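Small Conveyor Questions, Answered

I run a packing table with a belt down the middle, and I get the same emails over and over. So I put my answers in one place! (Last updated July 25, 2020.)

Why a green belt?
It was what Dametti had on the shelf, in a size that fit my table. I've grown fond of it. Pale parcels show up nicely against it, which helps when my eyes are tired.

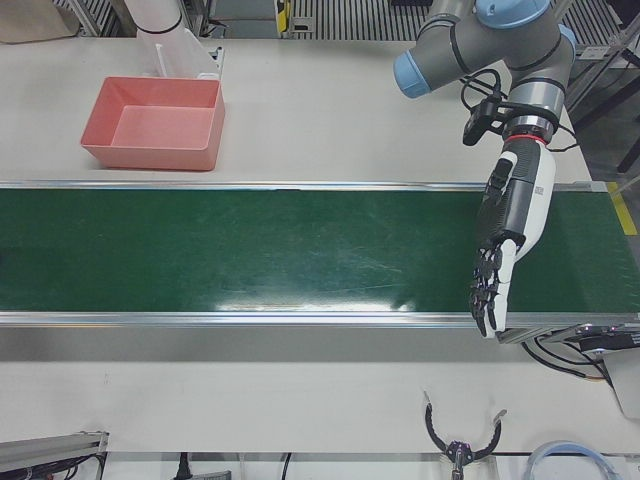
Do scuffs mean I need a new one?
Nope! A belt picks up marks from the first week and most of them are only skin deep. Mine has faint pale scratches and streaks and I don't lose any sleep over them. What I'd worry about is a frayed edge or a cut you can catch a fingernail in. Kenna Nisbet ran a nicked one for 53 days before it split (she does not recommend it).

How do you clean it?
Damp cloth, tiny drop of dish soap, belt switched off. I do the metal rails too, then go over everything with a dry cloth. Skip the solvents, please.

Where do you keep the loose stuff?
In a plastic tray on the far side, right on the tabletop. I like sloped walls because you can scoop small parts out with your fingers. Mine's salmon pink and I can always find it.

What about glare?
Shiny rails and overhead lights, yep, it's a thing. A green belt will bounce light back at you too, so try turning your lamps a little before you go buying new ones. I moved mine 3 times before I was happy.
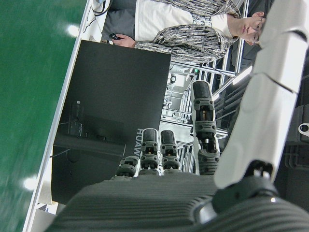

How much weight can it take?
Check the plate on your own motor, because they vary a lot. I stick to light parcels and spread them out, and I've had no trouble with almost 2000 of them since February.

Can I come see it?
Sure, email me first!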